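The Library That Lends Drills

In Uststead, the old post office opens at 6 in the evening, and by ten past there is already a line. People come to borrow. A drill, a cake tin, a tent for four persons. In April they mostly want garden things.

Raluca Pop started the lending room after she bought a carpet cleaner and used it one time. "I looked at it in my hallway every day for two years," she told me. "It was like a guest who does not leave."

Now the room has 176 members and a catalog of 750 objects, and everything goes back to its shelf or its bin before closing.

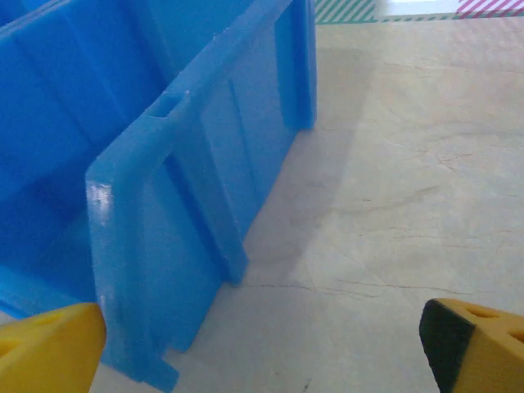
The rules are short. You can keep a thing for one week, and you bring it back clean. Late people pay nothing, but they get a phone call from Dalia Pētersons, and I understood from several members that they prefer to be on time.

Last year the room counted 1207 loans. The most wanted object was a pressure washer, which has its own waiting list. The pasta machine was borrowed twice, both times by the same man.

I went home with a hedge trimmer. My neighbor saw it over the fence and asked if he could have it on the next day. I gave him the address.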